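Banana scraps in the kitchen: how do you keep the bowl from getting gross?

Asked by Zuzana Doležal, March 30, 2020

Hi everybody! We go through a lot of bananas here (four of us at home now, all day long) and I keep a white bowl on the table for the peels and the mushy bits until somebody walks them out to the compost. I put a paper napkin in the bottom, which seemed so clever at first, but the juice goes right through it and then it sticks.

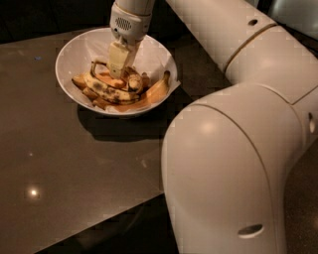 I'd love to keep the bowl on the table if I can, it's so handy at breakfast. Do you line yours with something else?

2 answers

Svetozár Šimek
Oh, I know that brown puddle well! Fold two napkins together and change them every evening, even if they look fine. If one sticks, warm water for 15 minutes and it slides right off. Plain napkins can go in our compost too, so I tip the whole bundle in, peel and all.

drondance
just freeze the peels. no bowl no flies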